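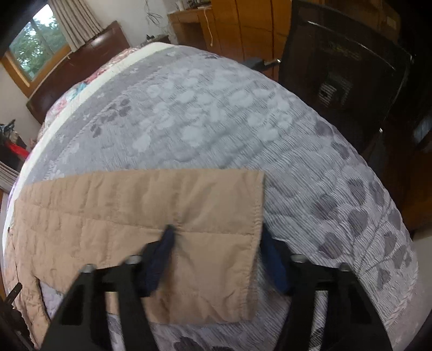
Does a text message count as an invitation, or do I have to send something in the mail? The question was on one of the slips handed in after the last session, and it is a good place to begin, because most of this week's material follows from it.

Yes, a text counts. An invitation is any message that tells a person what is happening, when, where, and that they are wanted. Paper, phone, email and text all do that. What matters is whether the message is complete and whether the guest can answer it easily.

RUKWOOD ADULT LEARNING
Entertaining at Home, Session 4
Invitations, replies and thank-yous

1. What goes in an invitation

Every invitation needs the following, whatever form it takes:

- who is invited (by name, including children if they are included)
- what kind of occasion it is
- date, start time and address
- whether a meal will be served
- how to reply, and by when

The first item causes the most trouble. "Hope you can all make it" may mean the couple, the couple and their kids, or the couple, the kids and the cousin who is staying with them. Write the names out. If you are inviting one person from a household, address the message to that person only and don't send it to a shared account.

State the food plainly. "Come by at five" leaves people wondering if they should eat first. "Drinks and snacks from five" or "supper at six" settles it. For an open house, give an end time as well. Guests at an open house like to know when they can decently arrive late and when they should be gone.

An optional item is what to bring. If you want a dish, ask for a particular kind of dish. If you want nothing, say so once, then accept whatever turns up at the door.

2. When to send it

For a casual supper, one week is enough. For a holiday gathering, a month is better, and longer if anyone has to travel. People who work shifts often need to ask for the time off before the schedule is posted, so ask those guests first.

A "save the date" note is useful only when the date is fixed and the details are not. It should be followed by a real invitation. Some students last April had sent the note and never the second message, and their guests were left guessing about the time.

3. Replies

The reply-by date is for the host's benefit, so set it by working backward from your shopping. If you shop on the weekend before, you need answers before you write the list. Add a few days for the people who forget.

When the date has passed, contact whoever hasn't answered. This is not rude. Keep it short:

"Hi – I'm doing the shopping this week and wanted to check if you two are able to come on the 11th. No problem either way."

Don't apologize for asking and don't mention that everyone else has replied.

As a guest, answer as soon as you know. A "maybe" is acceptable if it comes with a date by which you will know for sure. If you said yes and have to cancel, telephone. A text can sit unread while the host is at the stove.

Dietary needs belong in the reply. The guest should mention allergies without being asked, and the host should ask anyway. There is a difference between an allergy, a rule (religious or otherwise) and a dislike. The first two have to be planned for. The third can be handled with a second side dish.

4. Keeping a guest list

One sheet of paper is enough for most households. Use these columns: name, invited, replied, number in party, food notes, thank-you sent. The last column is for gifts you received, so leave room to write what the gift was.

Bring your list next time, even if it is only partly filled in. We will use it for the seating exercise.

Worked case: the Erholm Street open house

The case is on page 49 of the course reader. Read it before you look at the notes here.

The host invited neighbors with a card through the door and relatives with a group text. The card gave an end time and the text did not. The neighbors left on time, the relatives arrived as they were leaving, and the hot food had been served to the first group.

Points to note:

- Two versions of an invitation went out with different information in them.
- In the group text, several people replied with a thumbs-up. The host took these as yes. At least one sender meant only that the message had been read.
- Nothing was said about food, so the relatives came expecting supper.

Rewrite the text message so that it matches the card. Keep it short enough to read on a phone without scrolling. Then write the follow-up you would send to a person who answered with a thumbs-up.

5. Group messages

Group messages are quick and they suit a close family. They suit mixed company less well. Everyone sees who has been invited and who has declined, and one person's long answer can bury the address. If you use one, put the full details in the first message and ask people to reply to you separately.

6. Thank-yous

A guest thanks the host the next day. A text is fine after a casual meal. After an overnight stay, write a note and put it in the mail – two or three sentences will do. Mention something in particular that you enjoyed, a dish or a conversation or the walk after lunch.

Hosts thank guests for gifts. If a gift was handed over and opened in front of the giver, the spoken thank-you is usually enough. If it was put aside and opened later, write.

Don't wait for nice paper. The Mac Giolla letters in the reader include one written on the back of a grocery receipt, and it does everything a thank-you note has to do.

For next time

- Read the chapter on seating.
- Draft one invitation for a gathering you really plan to hold.
- Bring your guest list and a pencil.

Related handouts
Session 3: Setting a Budget for the Holidays
Session 5: Seating and Serving
Session 6: Overnight Guests
Template: Guest List (one page)
Reading list: The Rirnik Book of Household Letters, selections

Rukwood Adult Learning | Handout revised November 2022 | Contact the course office | Back to top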